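3.2 Oberflächenbefunde am zylindrischen Körper mit gerundeter Spitze

Zu den dankbarsten Stücken der ganzen Reihe gehören die grauen Zylinder mit gerundeter Spitze. Sie sehen auf den ersten Blick völlig gleichförmig aus, und gerade deshalb lohnt sich das genaue Hinsehen! Schon am ersten Dienstag der Aufnahmephase fiel uns auf, wie viel eine matt glänzende, satinierte Fläche über ihren Zustand preisgibt, sobald das Deckenlicht in breiten Bändern auf ihr liegt. Wo die Lichtbänder ruhig durchlaufen, ist die Fläche intakt; wo sie ausfransen, sitzt fast immer eine Schramme. Der Bestand aus dem Depot Skirkton umfasst 108 Stücke, von denen wir 1.192 Einzelansichten ausgewertet haben.

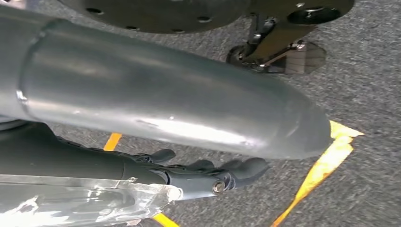
Abb. 4: Grauer Zylinder mit umlaufender Naht und gerundeter Spitze. Entlang der unteren Mitte blasse Schrammen und leichte Kratzer.

Besonders schön ist an dieser Ansicht der Verlauf der Form. Eine umlaufende Naht, womöglich auch ein Ringband, trennt einen etwas breiteren Abschnitt vom langen Körper, der sich allmählich zur Spitze hin verjüngt. Wir führen solche Übergänge im Protokoll als Zone B, die Spitze als Zone D. Dazwischen liegt Zone C, und dort finden sich in Abb. 4 die Spuren, um die es uns geht: eine kleine Gruppe schwacher, heller Streifen auf sonst gleichmäßigem Grund. Nach dem Schema von Skusia entspricht das der Stufe 1 (oberflächlich, örtlich begrenzt). Woher die Streifen stammen, lässt sich an einer Einzelansicht nicht ablesen, und wir haben auf jede Zuordnung verzichtet.

An der Spitze ändert sich die Beleuchtungslage deutlich. Die Oberseite der Rundung trägt nur noch einen stumpfen Glanz, die Unterseite liegt im dunkleren Schatten. Feine Kratzer können dort leicht übersehen werden, weshalb Zone D stets von zwei Personen unabhängig beurteilt wurde. Der Mehraufwand hat sich sehr gelohnt: Die Urteile ließen sich im August gemeinsam durchgehen, und die Diskussion über Grenzfälle zwischen Stufe 0 und Stufe 1 gehört für uns zu den ergiebigsten Teilen der Arbeit.

Für den Vergleich mit dem Katalog Pitkänen, der 3.000 Einträge enthält, wurden nur die Zonen B und C herangezogen. Die Ergebnisse folgen in Abschnitt 3.3.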